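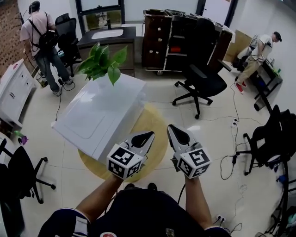
The Regional Library at Vosham and Its Reading Room

Posted Monday, June 29, 2026

The public library at Vosham reopened its upper reading room this spring, after a closure that lasted two winters. I have held a reader's card there for most of my adult life, and I wish to set down a few remarks on the room, its collection and the terms on which it may now be used.

The library was founded in 1819 as a subscription society. Members paid an annual fee and were permitted to borrow two volumes at a time, provided that they lived within the old parish boundary. Residents of Marikar, on the other side of the river, were excluded until the bridge was built, and a number of them founded a rival society of their own. That society did not last. Its books were absorbed into the Vosham collection and may still be recognized by their green labels, which carry a small drawing of a heron.

The present collection of local material comes to about 3000 items. It includes parish registers in copy, trade directories, school magazines, and the complete run of a weekly newspaper that covered Vosham and Vevach. The newspaper is the part most often requested. It is bound in 103 volumes, and readers should be aware that the earliest are in poor condition and are issued only on film. The film readers are slow and somewhat noisy. I would advise anyone with a long search ahead to arrive when the doors open.

The room itself has been treated with respect. The gallery rail has been repaired, the long tables have been kept, and the lamps now give a steady light that does not tire the eyes. I regret the loss of the old card catalog, which stood by the stairs and held penciled notes by generations of staff. The notes were often more useful than the cards. The library states that the drawers are in storage and may be consulted by appointment, although I have made two requests and have yet to receive a date.

The new catalog runs on a system called Plumum. It is adequate for titles and authors. It is less reliable for place names, and a search for Vevach will miss anything filed under the older spelling, Vevagh. Readers are advised to try both – and to ask at the desk if neither yields a result.

Opening hours have been reduced. The reading room is now open on 3 days each week, with one late evening for those who work. From November the late evening will be withdrawn until spring. I consider this a mistake. The winter evenings were always the busiest, and those who came then were in large part people who could not come at any other time. A written objection may be left at the front desk, where a form is provided.

Bags must be placed in the lockers, which require a coin. Pencils only are allowed at the tables. Personal cameras may be used without flash after a short form has been signed, and the fee for this has been dropped. Copies made by the staff are still charged by the sheet.

I intend to spend the coming months with the school magazines, in particular those from the Marikar side, and will post my notes on them as the work proceeds.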